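The cake for Saturday

Ewan Gillies asked me for a birthday cake with fruit on it and no chocolate sponge. I used the vanilla recipe I have been making since July, baked in two tins, 27 minutes each. The tops came out a little domed so I cut them flat and ate the scraps.

For the frosting I made one bowl of white and took out a few spoonfuls to color. One lot went pink and the other red. I put the white on first, then dabbed the colors over it and dragged the knife through. Stop early with this. The first time I tried it, I kept going and the whole cake turned one shade of pink.

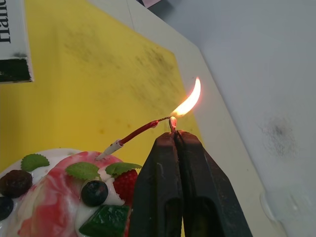 Last changed: 10 Jan 2024

The candle is a thin red one with a white base, and it went in at a slant. I left it. By the time it was being lit the fruit was already on, and I didn't want to pull it out and leave a hole in the frosting.

On top there are blueberries, a blackberry, strawberry and a few mint leaves. The mint came from the pot on the windowsill. Wash the berries well ahead and dry them on a towel, or the juice runs into the white.

Wax drips fast on a candle this thin. If you want a clean top, light it last and don't wait for people to find their seats.

Next time I would add lemon to the frosting. It was too sweet for me, though Ewan had two slices and took 5 more home in a box.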